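Section 4: Before You Run the Arm Near People

I wrote this part of the Rurico guide after setting up my own bench, so expect a few opinions along with the steps.
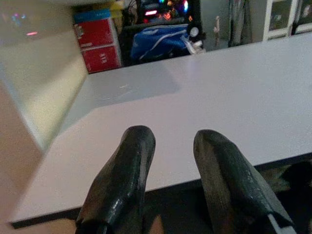 Do these in order every time you power up, even if you only stepped out for coffee. I know, I skip things too when I'm in a hurry, and this is the one list I don't skip!

1. Clear your work surface. Tools, cups, phones, all of it goes somewhere else.

2. Walk the floor around the table and tuck away any cable you could trip on.

3. Press the stop button once and check that the status screen says HELD. If it doesn't, unplug the arm and go to page 26.

4. Release the stop, then set the speed limit to level 3. You can go up later (I usually stay put).

5. Look over the finger pads. Light scuffs are fine. Swap the pads if you find a split or a loose edge.

6. Open and close the gripper 4 times with nothing in it.

Note: Code 138 at step 6 means the home position was lost. Run Home again and start over from step 3.

Caution: Keep your hands out from between the fingers whenever the power is on, and that includes when the arm is paused. Paused is still powered.

Write the pad check in your log before you load a job.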